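*(notas para a fala de quinta, uns minutinhos antes do café, falar devagar!!)*

## Abertura

Boa tarde, gente. Vou começar confessando uma coisa: eu passei anos comprando lâmpada pelo preço. Ia ao mercado, pegava a mais barata da prateleira, chegava em casa, rosqueava e pronto. E passei esses mesmos anos reclamando que a minha sala parecia uma sala de espera de dentista.

(pausa, deixar rirem se quiserem)

O assunto de hoje é luz dentro de casa. Luz de gente comum, de apartamento alugado, com um ponto no meio do teto e uma tomada atrás do sofá. Quem veio atrás de projeto luminotécnico de hotel vai se decepcionar um pouco, já aviso.

## O número que ninguém lê na caixa

Perguntar: quem aqui sabe quantos kelvins tem a lâmpada da própria cozinha? Esperar as mãos. Costumam subir poucas.

Então, rapidinho. Temperatura de cor se mede em kelvin, e a escala é meio ao contrário do que a gente imagina: número mais baixo, luz mais amarelada, número mais alto, luz mais azulada. Eu uso 3.000 na casa inteira, menos na bancada onde costuro. É gosto meu, não é lei! Tem gente que adora luz branca na cozinha e é feliz assim.

O que eu peço é que vocês não misturem sem querer. Uma lâmpada amarelada do lado de uma branca, no mesmo ambiente, e parece que uma das duas está estragada. Quando mudei para o apartamento da rua Pirngate, herdei exatamente isso no corredor, e levei uns meses até entender por que aquele pedaço me irritava tanto.

(se alguém perguntar de lúmen: lúmen é quanta luz sai, kelvin é a cor dela. Para o meu abajur de leitura, 400 lúmens me bastam. Não entrar em watt, senão a gente não sai daqui)

## O outro número, o mais escondido

Esse é o meu preferido. Chama-se IRC, índice de reprodução de cor, e vai até 100, que é a referência. Quanto mais alto, mais as cores das coisas se parecem com o que a gente veria sob uma boa luz de referência. Eu tinha um abajur Trakodell lindo, herança de bazar, com uma lâmpada qualquer dentro, e todo tecido que eu escolhia debaixo dele virava outra coisa na manhã seguinte. Comprei linha bordô achando que era marrom. Duas vezes.

Troquei por uma Mutari com IRC 91 e o problema sumiu, ou quase sumiu, porque teimosia minha lâmpada nenhuma resolve. 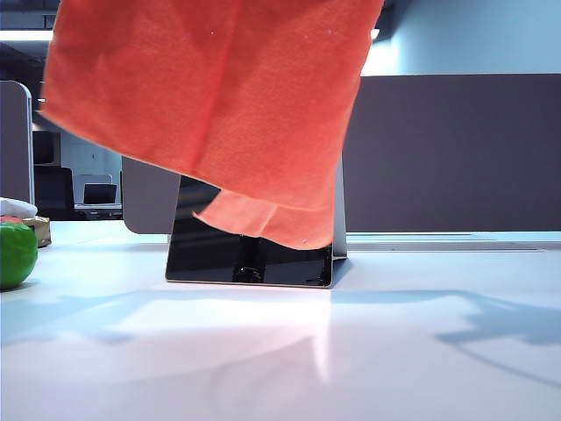
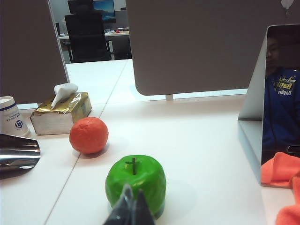

Cor é uma conversa entre a lâmpada e o objeto, e o vermelho é onde essa conversa mais desanda. Muita lâmpada baratinha entrega pouco vermelho, e aí a carne fica cinzenta, a pele da gente fica com cara de gripe, a madeira morre. Por isso, quando testo lâmpada em casa, pego coisas cujas cores eu conheço de memória. Um pano laranja-avermelhado como aquele, felpudo, cheio de dobras, serve muito bem: olho o lado claro, depois o vinco mais escuro, e vejo se ainda é laranja ou se já virou um tijolo triste. A maçã verde ajuda por outro motivo, ela brilha! O reflexo claro em volta do cabinho conta de onde a luz está chegando, coisa que a fruta de casca fosca, mais atrás, conta bem menos. Se vocês fizerem isso em casa, façam à noite, com a janela fechada, uma lâmpada por vez.

(aqui beber água)

## De onde a luz vem

Agora a parte que sai de graça. Muita casa que visito tem um problema só: toda a luz vem de cima, do meio do teto. Isso faz sombra debaixo dos olhos, sombra no fundo da panela, sombra da nossa própria cabeça em cima do livro. A pessoa compra uma lâmpada mais forte e a sombra fica mais forte junto.

Minha sugestão é apagar o teto por uma semana. Só isso. Peguem 2 abajures, emprestados mesmo, e ponham em cantos opostos da sala, um mais baixo e outro na altura do ombro de quem está sentado. Nos primeiros dias dá uma sensação de faltou luz no prédio, eu sei, lá em casa teve protesto. Depois acostuma, e quando alguém acende o teto todo mundo aperta os olhos.

Cozinha é diferente. Ali eu quero enxergar o dedo antes da faca. Uma fita de LED embaixo do armário, puxada para a frente, resolve a bancada. Para a frente mesmo, perto da borda do armário: se ela fica colada na parede, ilumina lindamente o azulejo e a cebola continua no escuro. (contar a história da fita que descolou em dezembro no meio da ceia, se der tempo. Se já passou da metade, pular)

Superfície também conta. Mesa clara devolve luz para o ambiente, mesa preta engole. E coisa brilhante devolve num ponto só, aquele que vai direto no olho de quem está no sofá. Antes de trocar a lâmpada, experimentem sentar em todas as cadeiras da casa. Parece bobagem, mas foi assim que descobri que o vidro de um quadro jogava o abajur inteiro na minha cara durante o jantar. Mudei o quadro de parede e não gastei um centavo.

## Dimmer, aquele chato

Vai ter pergunta de dimmer, sempre tem. Resposta curta: a lâmpada precisa dizer na embalagem que é dimerizável, e mesmo assim algumas piscam ou zumbem com certos dimmers. A luminária Kerekes do meu quarto zumbia feito mosquito até eu trocar o dimmer, que era antigo, feito para lâmpada incandescente. Para mexer na parede, chamem eletricista. Eu chamo.

Quem mora de aluguel e não pode quebrar nada tem a saída do dimmer de tomada, que vai no fio do abajur.

## Perguntas

- Passar as duas lâmpadas de mão em mão (apagadas e frias!)
- Lembrar de mostrar onde fica o IRC na caixa, às vezes é no verso, em letra miúda
- Se perguntarem de luz colorida de festa: eu gosto, podem me julgar
- Devolver a extensão para a recepção antes de ir embora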